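Bredent Household Advice: Refilling and Bottle Care
Getting good results from the Skurell refilling service

The Skurell service is offered to households and small workshops that buy washing liquid in bulk. Bottles are collected, refilled by an automated arm at the Vasilakis workshop and returned in October and at intervals thereafter. The following advice applies to all customers.

Before collection

Rinse each bottle in lukewarm water and leave it upside down overnight. Remove old labels with a little cooking oil – scouring pads scratch the surface and should be avoided. Bottles of 700 ml and 620 ml are accepted in the same crate. Caps should be taken off and placed in the bag supplied.

Checking the neck

Run a fingertip over the threads. A bottle with a chipped or flattened thread will not close properly and should be kept for dry goods such as rice or buttons. Dried soap may be loosened with an old toothbrush and warm vinegar.

Choosing a plan

The Preda plan costs 37 pounds a year and suits most homes. Customers with a workshop or laundry may prefer the larger plan, under which a bottle of any shape may be sent, provided that it stands upright without support. Tall bottles with a narrow neck are set in a holder before the gripper approaches.
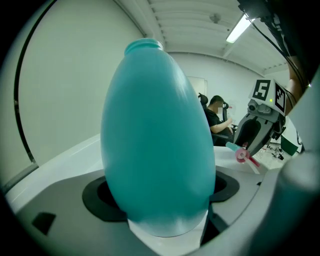 Storing refilled bottles

Keep bottles upright, away from direct sun and out of the reach of children. Write the contents on a strip of masking tape and renew it at each refill. Liquids of different kinds must never be mixed in one bottle, even in small amounts.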